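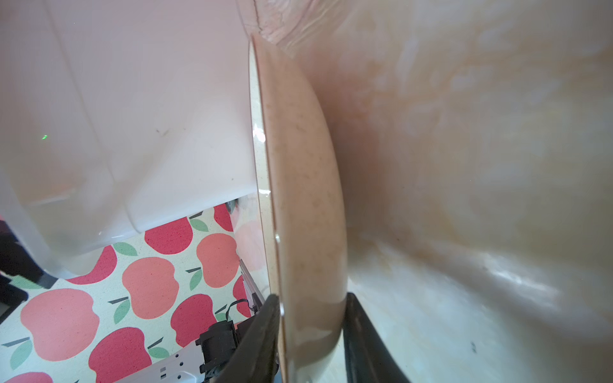 Tuesday, rally car, Gamholm shakedown

Rear dampers back in after rebuild. Gravel loop run 18 times, 308 km total. Left rear lost up to 2 clicks of rebound by the last stop, right rear unchanged. Adjuster detent worn, replaced from the Bronville spares.

Car on scales with crew and half fuel: 1,117 kg. Cross weights to be redone after the ride height change.

Waltraud Engelhardt wants the softer front bar for the opening stage. Fitted, not yet run. Fonetti pads glazed on the front axle, bedding procedure to be repeated before scrutineering.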